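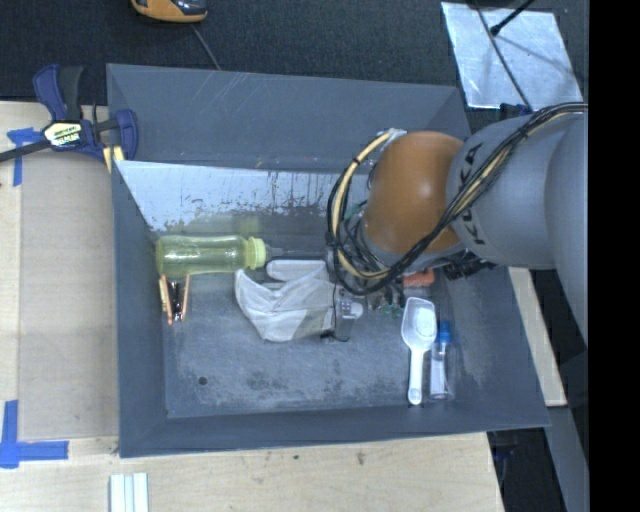 Lindiwe Dlamini
Notes on gray totes, a short thread. 1/8

Open-topped bins with sloping sides get treated as interchangeable. Internal footprint at the floor is what matters for small parts, and catalogs usually quote the rim. Measure the floor. 2/8

Wear shows first on the inner walls. Scratches are cosmetic. Flaking is a different matter: the surface sheds, and the flakes end up in whatever you store there. Wipe the wall with a damp white cloth. If it comes back with grit twice running, move the tote to bulky goods only. 3/8

We pulled 74 totes at Memholm in September for a wall check. 7 went to bulky goods, 2 were scrapped for cracked corners. The Gurnetti ones held up better than the Juhl ones at the corners and worse on the floor. 4/8

Floor holes: check the diameter against your smallest item before filling. Anything narrower than the hole needs a bag or a liner. Screws found this out for us. 5/8

Bottles go on their sides only if the cap seals. Against the back wall, cap pointing the same way every time – labels stay readable and nothing rolls into the middle. 6/8

Small loose pieces don't belong next to bottles. Use a divider, or a shallow tray 60 mm deep. Senano sells one that fits the slope if you trim the lip. 7/8

Chalky smudges on the floor come off with warm water and dish soap. Dark blotches mostly don't. Skip abrasive pads, they make the next round of dirt stick harder. Dry upside down overnight. 8/8

Last updated: January 7, 2024

We use cookies to improve your experience. Accept all | Manage settings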